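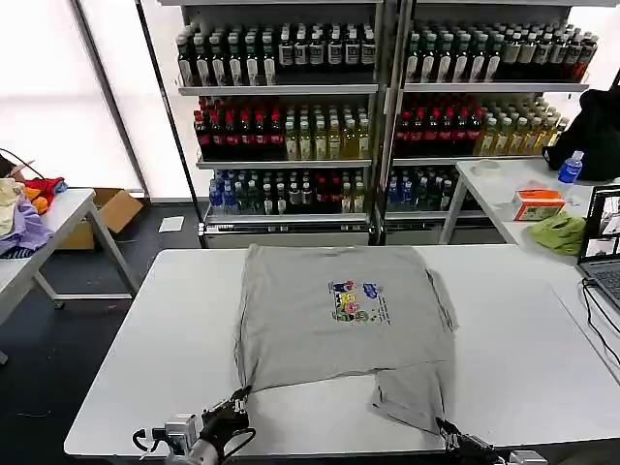
Um leitor que assina só Ishida escreveu-me a dizer que eu devia largar o assunto, que um clube da segunda distrital despede quem quer e que ninguém compra bilhete para ver o departamento de prospeção. Tem razão quanto aos bilhetes. Eu próprio nunca comprei nenhum para isso.

Mas cá vou eu outra vez. O Irkmont vendeu o nome da bancada nascente à Plundereo, uma empresa de cujo ramo ainda não percebi nada, apesar de já ter lido o comunicado duas vezes. Fala em sinergias. Fala em jornada do adepto. A minha jornada de adepto são 28 degraus de cimento, e no fim há uma cadeira sem encosto.

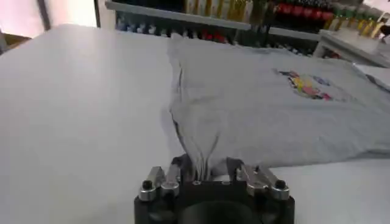
O dinheiro, diz o clube, vai para o relvado. Aceito. O relvado junto à baliza norte tem uma cova onde o nosso guarda-redes desaparece até aos tornozelos sempre que chove, e em três épocas já sofremos ali golos que noutro sítio seriam pontapés de baliza. O que me custa é o resto do pacote: o lugar anual passa para 149 euros, e deixa de incluir os jogos da taça. Nós, na taça, costumamos fazer um jogo. Perdemo-lo e vamos jantar.

Houve sessão de esclarecimento na sede. Cabem lá 240 pessoas e estavam quase todas de pé, incluindo as que tinham cadeira.

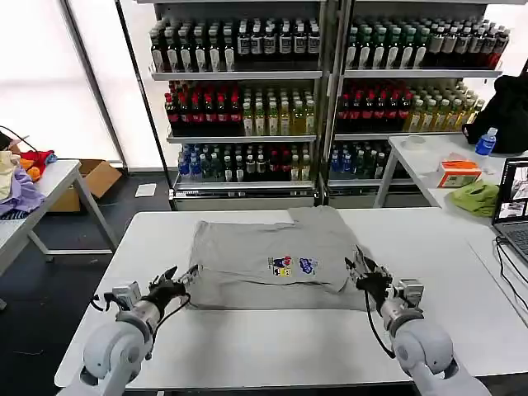 Alguém lá do fundo perguntou se a bancada ia ter cobertura, já que ia ter nome. A direção respondeu que a cobertura estava «em estudo». Está em estudo desde que me lembro, deve ir no doutoramento.

Saí de lá sem saber se votei alguma coisa. Levantei o braço uma vez, mas era para pedir que fechassem a janela, e receio ter aprovado as contas.

O primeiro jogo com o nome novo é em maio, contra o Wostenik, que nos ganhou as últimas quatro vezes e vem sempre com um bombo. Vou, claro. Já paguei o lugar anual na terça, antes de acabar de escrever o parágrafo indignado lá de cima.

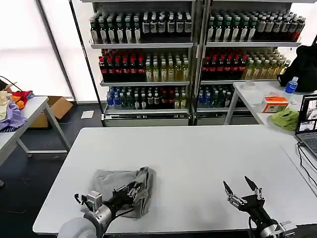 Pano cinzento amarrotado em cima da mesa, prateleiras de bebidas ao fundo.

Se alguém souber o que faz a Plundereo, a caixa de comentários está aberta.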